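Why Does Stuff Stick (and Click)?

by Manon Hawthorne, for the Naltis kids page
Mar 21, 2019

Pull a piece of tape off a roll. Easy, right? Now stick it down and try to get it off. Harder. Sometimes it leaves gunk behind. What's going on?

Tape

Tape has two layers. A backing (the part you see) and a glue that never really dries. The glue is soft, kind of like super thick honey. Press it and it squishes into tiny bumps and holes in the surface, way too small to see. More squish, more touching. More touching, more stick.

So press hard! Rub it with your thumb. Old tape is worse becuase the glue gets stiff. Or it stays on the table when you peel. Yuck.

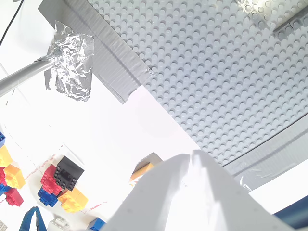
Clicking bricks

No glue at all here. Toy bricks use friction, the rub between two things that touch. The studs on top are a teeny bit too big for the space under the next brick. Push, and the plastic bends just a little. It wants to bend back. So it squeezes. That squeeze is the grip.

Pull straight up on a big flat brick and its tough, you're fighting every stud at once. Tip one edge first and you only fight a few.
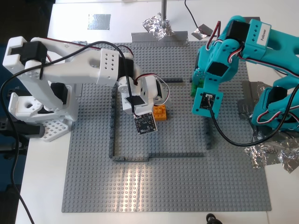

Same trick works on tape, by the way. Peel from a corner and you only unstick one skinny line at a time. Pull the whole strip straight up and, nope.

Try it

Get 2 strips of tape, same length. Stick one on a clean plate. Rub a little flour on another plate and stick the other one there. Peel both. Which one let go first? The flour fills up the glue so it can't touch the plate.

Elias Karam's class tried sand. Also works. Messier. Ask a grown up before you tape anything painted!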